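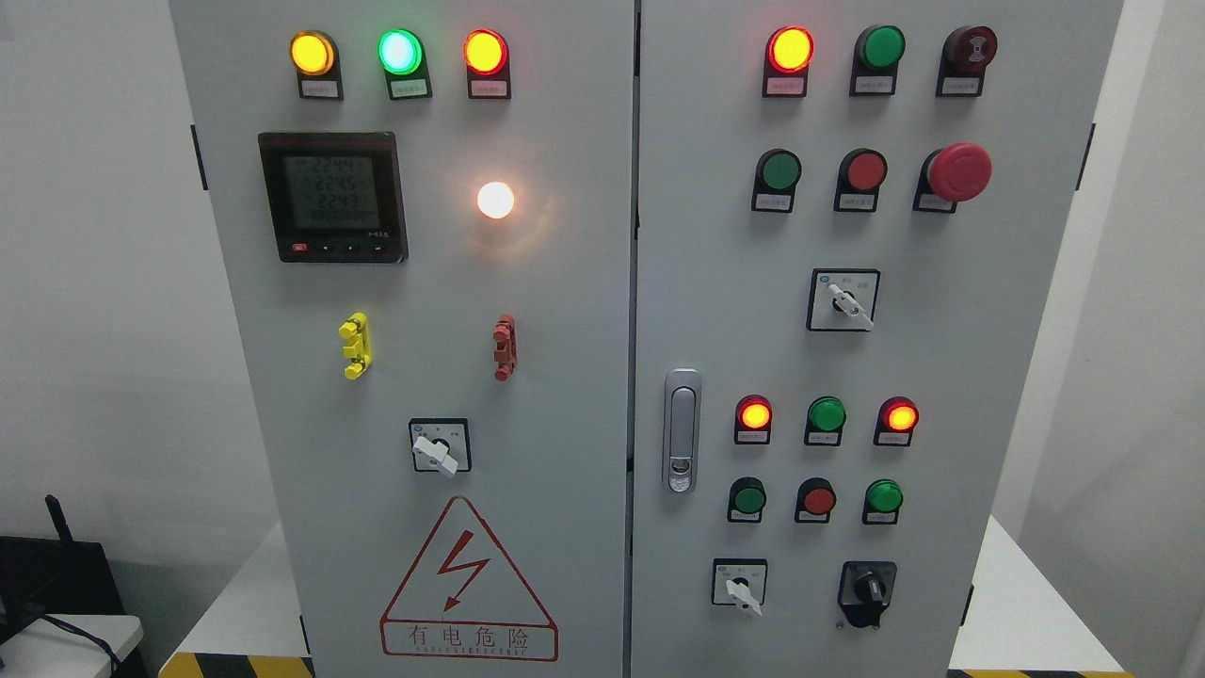 Control cabinet doors at the Padenwood practice bay, with the lamps on.

Spending plans, or how we came to budget for pressing buttons

Every May the equipment list goes around, and every May somebody writes "robot" on it in pen. Last year it was crossed out in a different pen. This year it stayed, so now there has to be a number next to it, and the number has to survive a meeting.

The job we have in mind is panel work: walking up to a cabinet, reading what it says, writing that down, and when told to, pushing a button or turning a switch. It is dull work. It is also done at 4 in the morning by people who would like to be in bed, at pump stations you reach by a road that the county describes as seasonal. Devisen has quoted us for a mobile unit with an arm, a gripper and a camera up top. Okoth has quoted us for something similar with a nicer brochure.

I will start with the part that costs the least and gets skipped the most, namely the doors. A cabinet was laid out by a person for a person. Look at the right-hand door in the photo. You have lamps and push buttons in the same sort of round black housing, in the same colors, row under row. A green thing that lights up and a green thing you push are close cousins at arm's length. Our electricians know which is which because they have been yelled at. A robot has to be taught, and teaching is billed by the hour under a heading called "integration," which in the Devisen quote runs to one line and in the Okoth quote runs to none, meaning we'll meet it later.

Jozefína Vrabec has run our controls group long enough to have opinions on this, and she sent me a page and a half of them. Boiled down, she wants the money split into three pots before anyone signs for hardware.

The first pot is reading. Cameras are cheap and lamps are bright, so people assume this is solved. A lit red lamp can show up on camera as orange in the middle, and a white one can wash a good patch of the door with its own glow. A meter with a gray LCD face is a different problem from a lamp, and you want to know that the thing can tell 224.4 from 224.5 before you let it fill in a log sheet. Jozefína would like 15 days of nothing but reading, no touching, with a person checking every entry. I asked whether we could do it in fewer. She asked whether I would like to be the person explaining the log sheet.

The second pot is hands. A push button is forgiving. A rotary selector is less so, with a small lever that wants to be gripped and turned, and it wants the turning to stop at the right place. Then there is the latch on the door, which is recessed, has a lock in it, and was plainly designed by someone with fingernails. One gripper may do all of this. Both sellers say so. Conora, who sell grippers and nothing else, say it takes two and a tool changer, and I leave you to weigh who gains from which answer. Our draft carries one gripper and a spare set of fingers, with the changer listed as an option so that it can be cut with dignity.

The third pot is the emergency stop. It sticks out farther than anything else on that door, as it should, and an arm passing in front of it with its elbow out is going to find it sooner or later. On a practice cabinet that's an afternoon of jokes. At a live station it's a phone call. We need a keep-out zone set up in the software, a test plan for it, and a line in the budget for the person who signs the test plan. That line did not exist in the first draft. It does now, and it is the only one that has never been argued down.

A few smaller items, for those who read to the bottom of the sheet. Label tabs: if the printing is too small for a camera to read, we will need bigger ones, and 294 of them have been priced for the first group of cabinets. The total for the tabs came to $1119, and I was asked whether we could use a marker. Floor paint at Padenwood is coming out of the building fund, so please stop adding it to ours. Travel for training is in, and the second trip for training is out, on the theory that we'll listen carefully the first time.

What we are putting forward, then, is a rental of one unit for the practice bay, the reading trial first, and no purchase until Jozefína has seen it turn a selector switch to the correct position more often than our new hires do. She has declined to share the figure for the new hires.

Neither quote includes a charger cover for outdoor use. I have written to both sellers about it. Okoth replied with the brochure.

Comments on the draft go to the controls office by the end of May. Please use the form, and please don't write on it in pen.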